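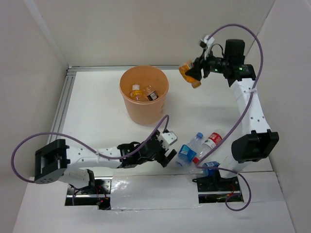 Widari build, shared workshop – notes from the March get-together

Present: Yakubu Okafor, Kimutai Muli, Stojan Gashi, Vaughan Halliday (notes). Oddur Egilsson sent his regards and a very good cake.

1. Bottle sorting
Kimutai took us through the two arms and the orange-brown bin, and we stayed on this far longer than planned, happily so. Stojan still worries about the purple cable where it runs down over the bottles at the front. Agreed to try a second tie on the right arm before the next session – Yakubu will do it.

2. Money
Stojan is owed $46 for wire. Approved.

3. Next time
Same place, 4 p.m. Kimutai to bring more bottles, caps on please.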